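How to send a written comment to your town council

Many residents of Givville have an opinion on what the council decides, but only few write it down and send it. I moved to this town as an adult and had to learn the procedure step by step, with some mistakes. I hope these notes will save you time.

Step 1. Find the agenda

The council publishes the agenda on its website, under "Meetings". Look for the item which interests you and write down its number. My first comment was about the bus stop on Dorkirley Road, item 7, but I did not put the number, and the clerk had to write to me and ask. By then the deadline had passed.

Step 2. Check who decides

Not every question belongs to the town. Main roads and schools are decided by the county, and the town council can only pass on your letter. If you are not sure, telephone the clerk's office before noon. In the afternoon the line is often busy.

Step 3. Write the comment

The limit is 519 words, and it includes your name and address. Please count them. A longer text is returned to you and will not be shortened by the office.

Begin with what you want: "I ask the council to vote against item 7." After this, give your reasons, the strongest one first. I like to put only one reason in each paragraph.
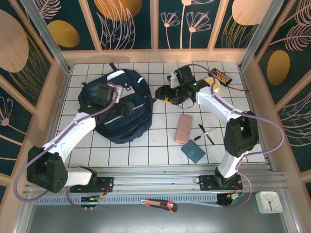

If you mention a cost or a date, say where you found it. Councillors receive many letters with numbers in them, and they trust more the ones they can check. For the Batista Park plan I quoted page 87 of the budget report, and two councillors opened the report at that page during the meeting.

Stay polite also when you are angry. You may criticise a decision as strongly as you wish, but comments with insults are not read aloud.

Step 4. Send it

You can use the online form, which is called Tuvero, or bring a paper copy to the town hall. The form closes at 5 pm on the day before the meeting. Save the receipt number that appears on the last page, as it does not come by email.

Step 5. Follow the result

The minutes are published after the next meeting, so you need some patience. Look for your name in the list of comments received. In December there were 70 comments on the parking charges and mine was missing from the list. I sent my receipt number to the clerk and the minutes were corrected.

Genivaldo Barbosa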